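O cantinho das poltronas, antes que alguém mude tudo outra vez

Quem acompanha esta página sabe que eu tenho um fraco por salas de espera, copas, corredores largos e todos aqueles espaços de escritório onde ninguém trabalha mas onde toda a gente acaba por parar. Já mostrei aqui a copa da Tredivow (a do balcão comprido, que vos fez escrever tantos comentários!) e a entrada do edifício Plermont, com aquela escada de que ainda não me esqueci. Agora calhou a vez da zona de estar do segundo piso da Bendus, que eu conhecia só de passagem e onde desta vez me sentei a sério, numa quarta-feira, com tempo para olhar.

É um espaço simples. Duas poltronas iguais, uma mesinha entre elas, alcatifa de parede a parede e caixotes do lixo, e eu sei que isto dito assim não parece grande coisa, mas passei ali uma tarde muito boa. As poltronas são daquelas redondas, que abraçam as costas, num cinzento tão claro que quase parece branco, e cada uma tem a sua almofada quadrada bege. Sentei-me primeiro na da esquerda, depois na da direita, e continuo sem saber de qual gosto mais. A da direita está um bocadinho virada para dentro, o que ajuda à conversa.

A mesa é pequena, redonda, de tampo branco, com um pé fino de metal que abre em estrela lá em baixo. Dá para uma garrafa de água, dois cafés e um telemóvel, e mais não se lhe pede. Tenho uma parecida em casa, comprada na Smits há uns anos, e a minha abana. Esta não abanou nada, e olhem que eu experimentei!

E depois há a alcatifa, que foi o que me fez pegar no assunto. São placas quadradas, cinzentas, com riscas finas mais claras e mais escuras, e as juntas vêem-se pouco. Eu costumo torcer o nariz à alcatifa em escritórios (o pó, as cadeiras de rodas que encravam, as nódoas de café), mas com este riscado tudo se disfarça muito melhor do que num cinzento liso. De pé é uma coisa, de perto é outra, e de perto gostei mais.

Ficam três imagens seguidas. 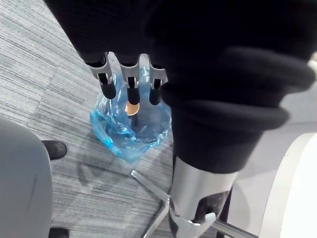
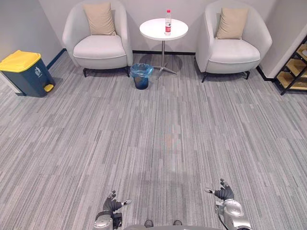
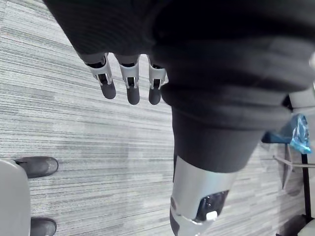 A alcatifa riscada da Bendus nas três; as poltronas e a mesinha estão na do meio, e o saco azul visto de perto é o da primeira.

Agora os caixotes, que merecem um parágrafo só para eles. O pequeno, em frente à mesinha, é um cilindro azul-escuro com um saco de plástico azul-claro dobrado por cima do rebordo. O outro, o grande, encostado à parede da esquerda, é azul-marinho com tampa amarela e pedal também amarelo, e é a única cor forte que há daquele lado. Há quem o quisesse esconder atrás de uma planta. Eu deixava-o onde está! Numa sala de cinzentos e beges, aquele amarelo faz companhia, e um caixote escondido é um caixote que não se usa.

Quanto ao saco: tem aquele azul que deixa passar a luz, com zonas mais claras e mais escuras conforme as pregas, e lá dentro espreita uma coisinha redonda cor de cobre. Gosto muito dessa mistura, o azul e o cobre. Já fiquei a pensar nela para as capas das almofadas cá de casa, que andam a pedir reforma desde dezembro.

Se fosse eu a mandar, mexia em pouco. Talvez um candeeiro de pé entre a poltrona da direita e a parede, com luz quente, para as tardes de inverno. E um quadro, um só, grande, porque aquela parede clara está mesmo a pedi-lo. As almofadas ficavam, a mesa ficava. O caixote pequeno é que eu puxava um bocadinho para o lado, porque está bem perto da poltrona da esquerda e quem tem o pé grande, como eu, vai acabar por lhe dar um pontapé.

Perguntaram-me na última galeria quanto custa pôr um chão destes em casa. Não sei dizer ao certo, depende muito da base que lá estiver, mas a vantagem das placas é que se troca só a que se estragou. No meu antigo escritório tínhamos 40 de reserva num armário e em 4 anos gastámos 3, todas por causa da mesma máquina de café.

Na próxima galeria volto ao Plermont, desta vez à sala de reuniões do rés-do-chão, com a mesa de 14 lugares. Quem tiver um cantinho de escritório de que goste, mande, que eu publico com todo o gosto!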